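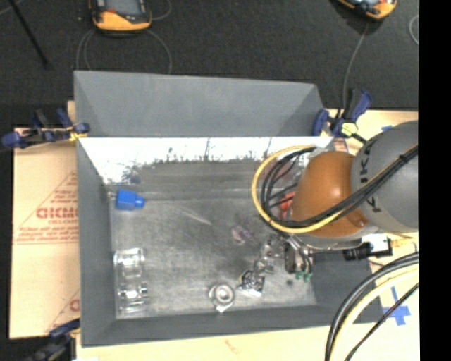

Stringing bench notebook: racket tension, club frames

Home | Notebook | Bench | Court bookings | Contact

June 19, 2021 – posted by the stringing bench

OK, so I finally got a proper run at the tension question, and I'm writing it all down before I forget which frame was which (again). The short version is that the club loaners lose a lot more tension than I'd been telling people, and the cheap Magsi multifilament isn't the one to blame!

I had 5 frames to play with, all the old Hemosen loaners that the juniors use for after-school tennis. Same head size, same grommets more or less, although one of them has a cracked bumper that I've taped over twice now and really should replace. I strung them all at the same setting on the drop-weight, same clamps, same knots. Two got the Magsi, two got the Solel poly, and the last one I did as a hybrid with the poly in the mains, just to be nosy.

Then I left them alone overnight. That was the hard part, I kept wanting to ping them.

In the morning I did the tap test with the phone app, handle held loosely, tapping near the middle of the bed, and wrote down the frequency. Then they went out to the morning squad for the whole session and came back in the afternoon, a bit sandy but in one piece. I tapped them all again the minute they were back on the bench.

Both polys had dropped a long way. I half expected that, but not after one session with kids who mostly hit moonballs. The Magsi frames moved a little and then seemed to settle. The hybrid landed in between, closer to the poly, and one of the better girls on the squad said it felt "boardy", which I am adopting as a technical term.

Things I did wrong, so whoever does this next doesn't copy me:

I forgot to let the poly reel warm up. It had been in the cupboard by the outside door and it came off the spool like fence wire. I don't know how much that matters, but I'd like to rule it out.

I pulled the last cross on the second Solel frame with the clamp not fully seated. Heard it slip, re-tensioned, carried on. It's marked with a dot of nail polish on the throat, so don't trust that one too much.

No humidity reading. The gauge needs a battery – I keep writing that here and then not buying one.

Also worth a note, the head counter on the machine rolled over to 233 with the hybrid. The manual says to check the clamp teeth every so often and I haven't touched them this season, so that's on me. I'll clean them with alcohol and a toothbrush before the next batch. The ball machine log is up past 3000 feeds too, different problem, but its wheels want looking at as well and it lives on the same page of my brain.

What I'd like to do next is string 2 more frames with the Magsi a touch tighter and give them to the adult doubles group, who hit flatter and complain faster. If those hold up I think we move all the loaners over and keep the poly for people who ask for it by name. There's plenty left on the Solel reel, so it won't go to waste, and a couple of the team players at Gurari like it fresh and cut it out before it goes dead anyway.

One more tap test on all the frames in a week, unplayed this time. They're hanging on the back hooks with masking tape on the handles. Please don't lend them out, even if somebody's desperate! I'd like to have the whole lot sorted before the indoor season starts in October.

Still need: battery, bumper strip for the cracked one, white stencil ink.

4 comments | 11 shares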